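Inside the Software Group at Clovard: Perception, Planning and the Tools Between Them

The software group at Clovard is responsible for the code that allows a robot arm to pick, move and put away ordinary objects. Its current program is carried out with Gerklow, which supplies the motion planning library, and is tested on a bench where books are taken from a desk organizer and returned to it. We spoke with the group's software lead about how the work is organized, what has changed since March, and which problems remain open.

The interview began with the choice of objects. Books were selected over molded test parts early in the program, and the group has kept to that decision.

"A book is a flat box until you pick it up," the software lead said. "After that it may open, bend or slide against its neighbor. The planner assumes a rigid body, and a paperback satisfies that assumption only part of the time. We wanted a task in which our own assumptions would be tested every day."

Perception is divided between two views. A fixed camera covers the table and provides the first estimate of where each item stands. A second, smaller camera travels with the wrist and takes over at close range. The two streams are calibrated to each other at the start of every session, and a session is not permitted to begin if the calibration check fails.

"Most of our difficulty is in the last part of the approach," the lead explained. "The wrist is turning, the covers fill the view, and the exposure we would like is longer than the exposure we can afford. Large lettering tends to survive motion blur. Small lettering does not. The recognition module is therefore required to report how much of the text it could read, and the planner is required to take that number into account."

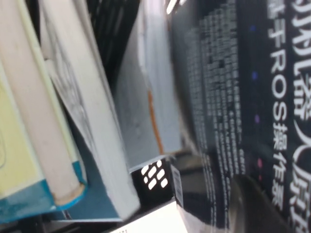

Wrist camera view on approach. The letters "ROS" remain readable on the dark cover.

Asked how the system responds when the reading is poor, the lead described a simple rule. If confidence falls below the set limit, the arm stops, holds its pose, and takes a new image before any further motion is planned. Earlier versions continued on the basis of the last good estimate.

"Continuing was faster, and on an open table it was usually acceptable," the lead said. "Between upright books it was not. An old estimate can place a fingertip inside the next volume. We accepted the cost in cycle time and have not gone back."

The current test set contains 2,110 recorded grasps. Each record holds both camera streams, the joint positions, the commanded gripper width, and the plan that was in force at the time. The group replays the full set against every release candidate. A candidate that changes the outcome of a recorded decision is not rejected automatically, but the change has to be reviewed and signed off by an engineer who did not write the code.

The replay tool is named Liepiņa and was written within the group. It was first intended as a viewer for log files. Over 18 months it has become the program in which most of the engineers spend their working day.

"We did not plan for that," the lead said. "It began with a request to see the two cameras side by side on one clock. Then it was asked to show the plan as well, and later to run the planner again from any chosen moment. I would now place it ahead of any single algorithm we have. When two people disagree about a failure, they open the same record at the same instant and the discussion is short."

Planning was the next subject. Gerklow's library produces the arm trajectories, and Clovard's own layer decides which trajectory to request. The division has been the source of some delay. In the first design, the grasp was chosen before the route was known, and the planner often received a grasp from which no safe withdrawal existed. Grasp and withdrawal are now scored together.

"A held book is long compared with the gripper, and its far end moves a great deal when the wrist turns a little," the lead said. "The collision model must carry the book as part of the arm from the moment the jaws close. It must also include the organizer, the books still standing in it, and anything lying on the table."

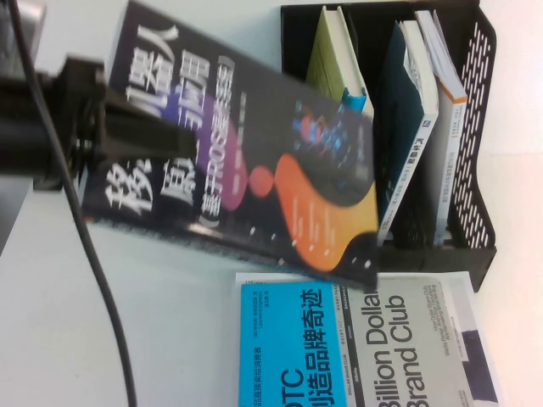

Page last changed: 2022-09-16

The control layer runs beneath both modules and is deliberately plain. It follows the trajectory, limits the closing force, and stops the arm if the measured effort departs from the expected value. The lead noted that requests to add intelligence at this level are received regularly and are generally declined.

"The controller should be readable in one sitting," the lead said. "If a new member of staff cannot explain why the arm stopped, we have put the decision in the wrong place."

Twelve engineers contribute to the code base, three of them on tooling alone. All modules communicate through fixed message definitions, and a change to any definition requires agreement from both the perception and planning sides. The lead acknowledged that the process is slow and said that a lighter procedure for minor changes is under review.

The final part of the conversation concerned the next phase, which will be carried out at the Clisovico site. The same software will be installed on a second arm with a different gripper, and the recorded grasps will be used to determine which settings depend on the hardware. The lead expects the closing force limits to need new values and hopes that the recognition module will not.

"We have written in our documents that perception is independent of the gripper," the lead said. "At Clisovico we will have to demonstrate it."

Requests for the message definitions used in the program may be sent to the Clovard software group through the contact page.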